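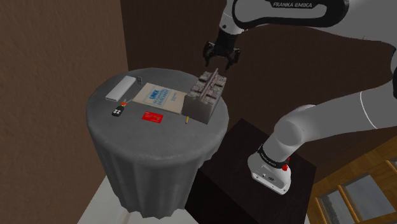 A round side table with a grey tablecloth, beside a dark brown cabinet.

20/06/2024

Bollbridge furniture reuse shop to move into larger premises

Bollbridge Furniture Reuse will move to a bigger shop on Baxter Road in October, after six years at its present address in Mill Lane.

The new shop has space for 387 items on the sales floor, along with a workshop for small repairs. Tables, cabinets, chairs and household linen will be sold from the ground floor. Beds and wardrobes will be upstairs, with a lift for customers who need it.

Delivery within Bollbridge will stay at its current price. Collections of donated furniture remain free, but must be booked at least two working days ahead.

"We have been turning away good furniture for want of room," said Pei-shan Lai, shop manager. "People ring up with a sideboard or a dining table and we have to ask them to wait. The new building should put an end to most of that."

The move will create some 20 part-time jobs in sales, repairs and van driving. Fouad Tazi, who runs the workshop, will also start evening classes in chair repair once the benches are fitted.

The Mill Lane shop will keep its normal opening hours until the end of September. Donations are still welcome there.

For press enquiries, contact Tsz-kin Fang at Bollbridge Furniture Reuse.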